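May 26, 2023

Okay, writing this before bed or I'll lose half of it. Today was the open day at Haltow and I am wiped out, my feet hurt, and I ate two of those dry lemon cookies for lunch. Worth it though!

It took 29 minutes just to get through the sign-in line. They gave us paper badges (mine said visitor 114) and a tote bag with a Bhatia pen in it that already doesn't write. Then a short welcome talk, which I mostly missed looking for the restroom, and then they split us up. I got the simulation group. I'd been hoping for the big warehouse machines, so I sulked for a minute, but our guide was Seul-gi Ahn and she was so good that I got over it.

She works on Drosesis, their simulator, and the whole demonstration was up on a wall screen in a stuffy little room. A made-up room inside a real room, basically. White walls, marble table, two shiny metal arms with proper jointed fingers. The job was tidying a desk. I have never once tidied my own desk with that much care. The right hand had a flat gray thing, card or little board, I couldn't decide, tipped down into the middle slot of an organizer, and the left one just stayed up with its palm open like it was waiting to be called on in class.

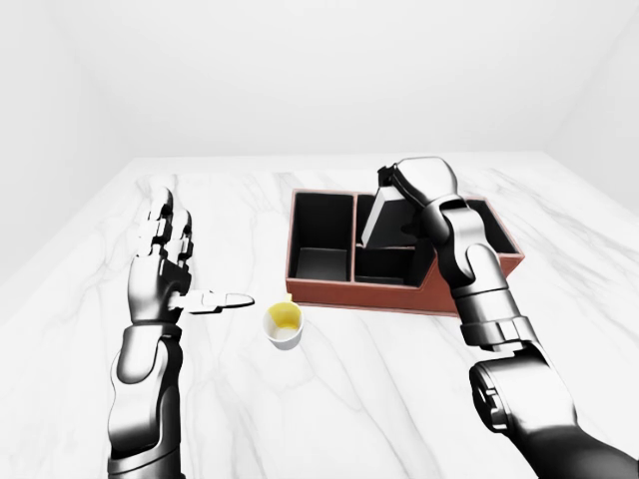

Questions and the cup

The man next to me asked right away why there was a cup on the table if the job was putting things in a box. I was glad he did! Seul-gi said it gives the arms something to stay clear of. A full cup is a good thing to be nervous around, and they'd sooner find out about a bad elbow in there than over somebody's keyboard. I thought of my coffee and the laptop in November and kept very quiet.

I asked how many times they run a thing like this. She said they had done 972 runs of the desk setup for this one demo, with the objects shifted a little between them. My brain sort of slid off that number. She also said picking a flat thing up is usually the harder half, and people always want to see the putting in. True, I did want to see the putting in.

Somebody else wanted to know if the arms get tired, and everyone laughed, but she answered it nicely and talked about motors heating up on the real ones.

She put up another view of the same table, with a dark block standing by the organizer and both hands up, thumbs pointing at each other. My favorite one of the day. It looked like someone about to explain how big the fish was.

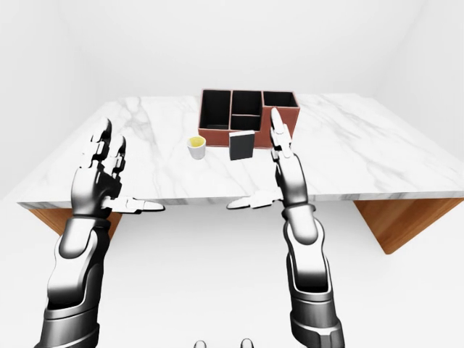

The Drosesis desk setup, both hands raised and the block standing in front of the organizer.

Afterward there was a Flullier table in the lobby with brochures and terrible coffee. I took a brochure and left the coffee. Missed the early bus, caught the next one, read the brochure all the way through and understood maybe a third of it. I want to look up how they get from the screen to the real arms, Seul-gi started on that and then we ran out of time.

Need to email her a thank you tomorrow. Also buy bread.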